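Midosia Community Meals
Progress report to the Hegde Fund
7 November 2019

Summary of the period

The work in this period went mostly as we planned in January. The lunch service in Binby is open on two days a week, and 30 older people are registered for it. The second part of the project, the home delivery of chilled meals, started later than we wrote in the application. We explain the delay below and we ask for your agreement to one small change in the budget.

Lunch service

The hall in Binby has been a good choice. It is close to the bus stop and the entrance has no steps. At first many guests came only to eat and left directly after, but now a good part of them stay for tea. We have changed the menu two times after comments from the guests. They asked for more soup, softer vegetables and less rice. The costs of food per meal have stayed inside the budget, although the price of potatoes was higher than we expected in the autumn.

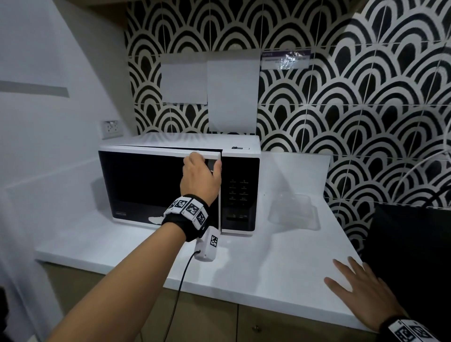
Home delivery was delayed by the agreement with our supplier, Javano. The first containers they offered had a lid which was difficult to open for people with weak hands, so we did not accept them. The new containers have a larger tab. When we visited homes before the start, we also learned that the heating of the meal needs as much attention as the meal itself. A microwave which stands in the corner of the worktop, with a door that must be pulled by hand at its edge, asks for some strength and a free space in front. We have therefore added a question about the kitchen to our registration form, and the driver can now offer to put the meal in the oven before leaving. The heating instructions are printed in larger letters, with the time for each dish on the first line.

Until now we have delivered about 1000 meals. Complaints were few and they concerned mainly the hour of delivery. The route has been turned around so that the villages farthest from Binby are served first.

Budget

We have spent less on transport than planned, because of the late start. Cold boxes were more expensive. We ask to move the unused part of the transport line to equipment. The total of the grant stays the same.

Next period

We will continue both services through the winter. In January we plan to send a short questionnaire to all guests and to everybody who receives meals at home. The results will be included in our next report, together with the accounts for the full year. The agreement with Javano must also be renewed, and we will send you a copy when it is signed.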